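December 26, 2023

Slept until eight, which was late enough that the boiler had already cycled off. Outside temperature stayed below freezing all morning. I used the quiet to go through the water heating numbers I have been putting off since the Calloway house was closed up for the winter.

The problem, restated so I have it in one place: the old tank at Calloway loses heat overnight faster than the new one here does, and the difference is larger than the insulation ratings explain. Both tanks are the same volume. Both are set to the same temperature. The Calloway tank sits in an unheated utility space against the north wall, and the pipe run from the tank to the kitchen is long and mostly bare.

I logged consumption there from March until we shut it down. The meter total for the heater circuit over that period came to 2884 kilowatt-hours. I had guessed lower. Some of that is real use, because Noemi Begay had the place for part of the summer and she washes dishes by hand under a running tap. But the overnight draw with the house empty is the number that bothers me. The element was coming on in the small hours with no one there to use a drop.

Three candidates. First, standing loss through the jacket. Second, thermosiphoning up the hot outlet, where warm water rises into the pipe, cools, and sinks back down. Third, a slow leak past the mixing valve, letting hot water cross over into the cold side. The jacket loss I can calculate. I did it twice and it accounts for less than half of the overnight draw. The crossover leak I can test with a hand on the cold pipe, and I did that in the fall. It was cold all the way along. So I am left with the thermosiphon, which fits the plumbing. The outlet goes straight up for a good distance before it turns, and there is no heat trap.

The fix is cheap. A loop of pipe that dips before it rises, or a pair of trap nipples. Drekley sells the nipples in the right thread. Their catalog lists them under tank accessories and then again under valves with a different part number, same drawing. I wrote down both numbers. The store is closed until tomorrow.

Insulating the pipe is the other half of it. I need 46 feet of foam sleeve to cover the full run, counting the short branch to the bathroom. The Plasdale sleeve has the thicker wall but the slit does not hold closed at the elbows without tape. The tape I used on the last job dried out and let go in a year. I will try wire ties this time, spaced closer at the bends, and check them in spring.

Lunch was leftover ham and the last of the rolls. Noemi called while I was eating. She wants the Calloway key back by the end of the month and asked if the water would be on. I said no, and that if she turned it on herself she should open the kitchen tap first and let the air out before switching on the heater breaker. An element run dry burns out in very little time. She wrote it down, or said she did. I will tape a note to the breaker panel anyway.

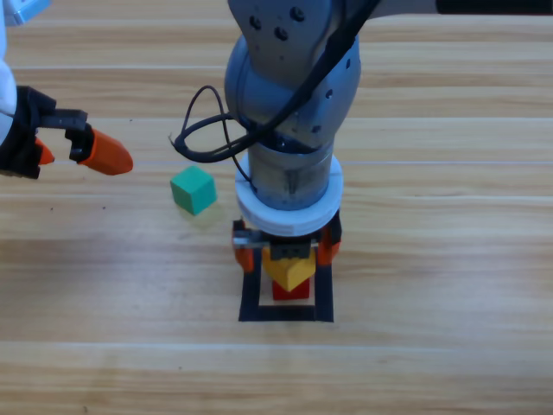 Afternoon went to the thermometer strips. I have 2 of the clip-on probes left from the Drikora kit and I wanted to know how far apart they read before trusting either one on a pipe. In ice water they agreed. In hot tap water they drifted apart by a full degree, with the older one low. That is acceptable for this purpose as long as I keep the older one on the outlet and do not swap them halfway. Marked it with a strip of blue tape.

The plan for the test is simple enough. Probe at the tank outlet, probe at the top of the vertical run, no water drawn for a night. If the top probe stays warm until morning, heat is climbing the pipe and the traps are worth fitting. If it falls to room temperature within a couple of hours, I am wrong and have to look at the jacket again - possibly the insulation has slumped inside the casing.

Started a shopping list: trap nipples, sleeve, ties, thread tape, a new flashlight battery. Snow began before dark, light and dry, with very little wind. Shoveled the front step once. The boiler came back on at dusk and has been running steadily. Will drive to Drekley in the morning if the road has been plowed.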